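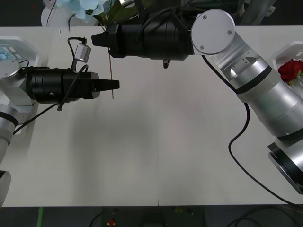

**Flower week at the Flurberg bench**

Gumaro Ledesma has been teaching our pair of arms to pass flowers from one gripper to the other, and I have to say it's a lovely thing to sit beside (bring your coffee!). He steers both arms by remote control, slowly, with a good deal of muttering, and by Friday he had 308 recorded passes saved. Blue flowers and red roses share the table, and the thin stems are the hard part – he says you have to bring the two grippers close and then just be patient. If you'd like a turn at the controls, there are 8 spots open in April, so do drop him a note.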